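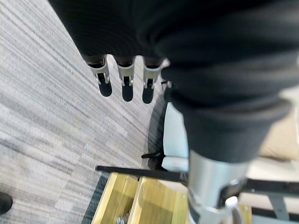

Abb. 4: Drei Finger, schwarzer Strickstoff

Kapitel: Den Sulura-Medikamentenkühler einrichten

Ich hab das Gerät jetzt schon in mehreren Haushalten aufgestellt und schreibe euch die Reihenfolge auf, mit der es bei mir am besten klappt. Macht euch vorher einen Kaffee, das Ding braucht ein bisschen Geduld!

1. Kühler auf eine ebene Fläche stellen und hinten eine Handbreit Luft lassen. Nicht neben die Heizung, bitte.
2. Netzteil einstecken und warten, bis die Anzeige ruhig leuchtet. Bei mir blinkt sie anfangs immer ganz wild - einfach lassen.
3. Zieltemperatur nach dem Beipackzettel eurer Medikamente wählen. Wenn da nichts Klares steht, ruft in der Apotheke an.
4. Über Nacht leer laufen lassen und erst am Morgen einräumen.

Hinweis: Insulinpens nie direkt an die Rückwand legen. Dort kann es frieren, und gefrorenes Insulin gehört entsorgt, auch wenn es nach dem Auftauen völlig normal aussieht. 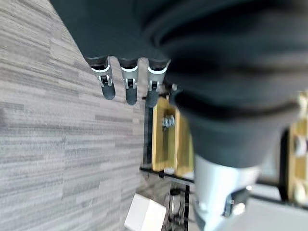

Harkatico Hefte, Ausgabe 3092, S. 4

Jetzt noch der Alarm. Ich stelle ihn gern auf laut (meine Frau weniger gern) und trage eine zweite Telefonnummer ein. Der Speicher fasst 2.000 Messwerte, danach werden die ältesten überschrieben. Wer das Protokoll für die Praxis braucht, sichert es also rechtzeitig.

Achtung: Nach einem Stromausfall erst das Protokoll ansehen und dann die Apotheke fragen, was noch verwendet werden darf. Bis dahin nichts davon spritzen oder einnehmen!

Text: Nghĩa Thái

Zuletzt erschienen
Blutdruckmanschette richtig anlegen
Pillendosen für die Woche befüllen
Bustamante-Inhalator reinigen
Reiseapotheke im Januar
Trorthorpe-Waage koppeln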